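The Cardamom Braid 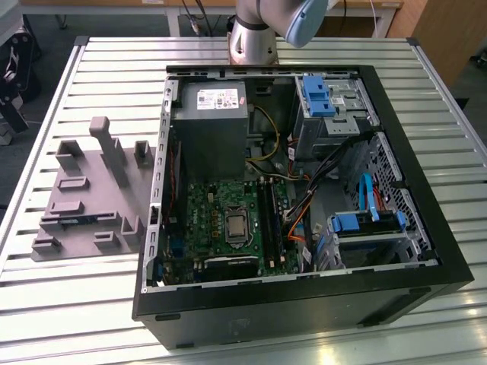 The old tower, side panel off.

Okay, so you have to understand that I am not a baker. I'm a soup person. Soup forgives you! You can walk away from soup, take a phone call, come back, throw in a potato and everybody thinks you meant it. Bread wants you to stand there and pay attention, and I had managed to get through most of my life in Rusville without giving it any.

Then my aunt Margareta left me her braid.

She left me the idea of it, I mean. Margareta Zamfir made a cardamom braid every March for the church supper, and people who couldn't stand each other the rest of the year would line up elbow to elbow to get the end piece. She wouldn't tell a soul what was in it. When she passed, I got her rolling pin, her good blue bowl, and a computer that hadn't turned on in years, with a sticky note on the side that said RECIPES in her big slanty capitals.

My cousin Sorin said to toss it. Sorin says to toss everything (he once tossed a casserole dish because he didn't feel like soaking it). I drove it over to Robel Admasu instead, because Robel fixes things out behind the hardware store and has been eating my lentil soup on credit for as long as I've known him.

"What's on it?" he asked me.

"A braid," I said.

He looked at me a while and then went to find a screwdriver.

I won't pretend I followed the rest. He called two evenings later and told me he'd gotten the files off, and that I'd better come by with a container of the lentil. He handed me thirteen printed pages. I sat in my car in his driveway with the heater going and read every one of them before I even put on my seatbelt.

They were all the braid. Every page! She'd written it down over and over, and no two were the same. One had orange zest. One had sour cream. One had a whole paragraph about scalding the milk, and then the next said, in so many words, don't bother scalding the milk, who has the time. There was one with raisins that just ended with "No. Never again. M." And the last one, the newest, was dated January 2021 and didn't have any measurements in it at all. It said flour until it feels right, butter, the eggs, cardamom, more than that, and ask Maricica about the syrup.

Well, I knew who Maricica was. Everyone did. Maricica Gavrilă and my aunt had not spoken since before I learned to drive. It was over a pie, or a parking space, or a man named Enache, depending on who was telling it.

I put it off for nine days. I made the orange one and it came out like a doorstop. I made the sour cream one and it rose so high it glued itself to the top rack, and I had to get it down with a spatula and some language. I even made the raisin one, just to see. She was right about the raisins.

Siyabonga Sithole from next door came over during the raisin one, mostly on account of the smoke. He teaches chemistry over at Jalbridge and he has opinions about yeast. He poked the loaf and it made a sound a loaf shouldn't make.

"Your milk was too hot," he said.

"The page said to scald it."

"Did the page say to let it cool?"

It did not. She would've thought that was obvious, I guess. I cut him a slice anyway and he ate the whole thing, picking out the raisins and lining them up on the edge of the plate like little suspects.

So I went to see Maricica.

She lives out on the Etness road in a yellow house with a porch that leans. I'd brought soup, because I didn't know what else to bring, and I stood there holding the pot with both hands so I had to knock with my foot. She opened the door and looked at the pot, and then at me, and then at the pot again.

"You're Margareta's," she said.

"I'm her niece."

"You have her chin. What is that, chicken?"

"Barley."

She let me in.

I'd rehearsed a speech in the car and I forgot all of it, so I just gave her the last page. She read it standing up at the counter with her glasses pushed up on her forehead, which can't have helped. It took her a long time. I looked at her curtains. I looked at her salt and pepper shakers, which were shaped like hens.

"She put 'ask Maricica,'" she said finally.

"Yes, ma'am."

"She could have asked Maricica herself. She had my number. It's been the same number."

I didn't have anything to say to that. I asked if she wanted me to heat up the soup, and she said the pan was under the sink, so I did. We ate at her little table and she told me I'd used too much thyme. Then she had seconds.

After, she got out a saucepan and a bag of sugar and an apron for me that said KISS THE COOK, and told me to pay attention, she was only going to do it once. Sugar and water. The cardamom pods cracked with the flat of a knife and thrown in whole, shells and everything. A strip of lemon peel. You let it go until it just starts to coat the spoon, and you brush it on while the bread is still so hot it hisses at you. And then you wait, and you brush it on again.

"That's it?" I said.

"That's it. She always took it out of the oven and walked off to fix her hair. The first coat, yes. The second coat, that was me." She wiped down the stove, though it was already clean. "Every year I came in behind her and did the second coat. She thought it was the recipe."

I thought about those thirteen pages. The zest, the sour cream, the milk scalded and the milk not scalded. All those Marches of her trying to get it back.

"Four eggs, by the way," Maricica said. "For the dough. Not three. She was cheap with eggs."

I wrote it on my hand because I couldn't find a pen and paper at the same time, just the pen.

The supper is in March like always, and I signed us up for dessert. Maricica says she isn't coming. She also says I'd better have the oven hot by noon, and that she's bringing her own brush.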